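4.2 Comparing the two hands

I'll admit we went into this part expecting the softer hand to win. Our first round used the Nosard fingers, which are wide and rubbery and great on anything boxy. They were a lot less great on thin, round things, and in the pilot runs most of our misses came from exactly that kind of shape. So we put the stock parallel hand back on the arm and ran the same set again, with the Vandale controller settings left alone between rounds.

Each hand got 76 tries, split over 4 objects. I reset the table myself after every try, back to the same pencil marks (tedious, but I didn't trust anyone's eyeballing, mine included). The side camera stayed clamped to its stand on the table the whole time, because in the pilot we kept moving it and then couldn't line up the recordings. 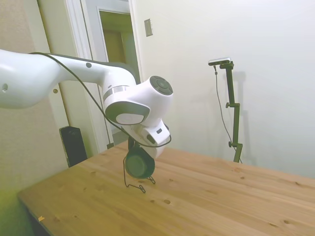

Figure 6. The arm with the parallel hand, low over the table at the green disk-like object and its thin wire stand. The side camera is on the right.

The green one gave us the most trouble by far. The wire legs are so thin that our depth readings kept dropping them, so the planner treated the disk as if it were floating. With the Nosard fingers, we had to add a 10 mm offset just to keep from bumping the wire on the way down. The parallel hand did fine without it - nearly as well as it did on the plain blocks, which surprised me.

I wouldn't read too much into that. We only tried one approach angle, and the grasp poses came from the Deák planner, which was tuned for parallel fingers in the first place. We'd like to rerun the set with the Gosturska poses before we call either hand the better one.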